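Play Kitchen Sets: Frequently Asked Questions
Last updated June 2026

What comes in a Natier play kitchen set?
Cookware and food. The full list is printed inside the box lid and runs to 113 pieces, counting each half of a cuttable food as one piece. Baskets are sold separately.

How does the cuttable food work?
Each item is made in two or more parts that meet at a seam. A child presses the toy knife into the seam and the parts come away from each other. Push them back together to close the food again. If a seam feels stiff when new, open and close it a few times by hand.

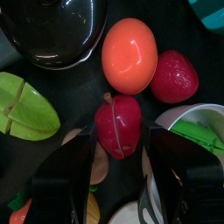

Touran Nazari writes that her apples were hard to open for the first week and fine after that, and asks if the halves can be oiled. Please don't use oil. It collects dust and makes the parts slide off each other.

Can I wash the pieces?
Yes, by hand, in warm water with dish soap. Take the cuttable food apart first and let the parts dry separately. No dishwasher.

What is the best way to store everything?
Small food goes in a cup or bowl, and the cups and bowls go in a basket with the pans. A basket with slots in the wall lets crumbs and sand fall out. Lids go in last, on top.
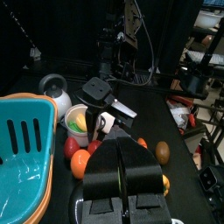 If the basket gets too full to lift, split the set over 2 baskets, one for food and one for cookware. Preschools usually do this from the start.

How much table space do we need?
A square table works well for two to four children, with the cookware in the middle where everyone can reach it. A plain tabletop in one dark color makes brightly colored food easy to find at cleanup time.

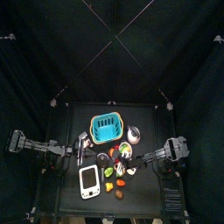 Leave some free space along each side for plates. For larger groups, set up a second table.

A piece is missing. Can I order just one?
Yes. Write to Hanneke Desmet in the parts department and give the piece number from the list. The frying pan is 462. Orders placed before March used the old numbers, so check which list you have.

Do Pikar pieces fit with Natier sets?
The cookware can be mixed. Cuttable halves from different makers don't join.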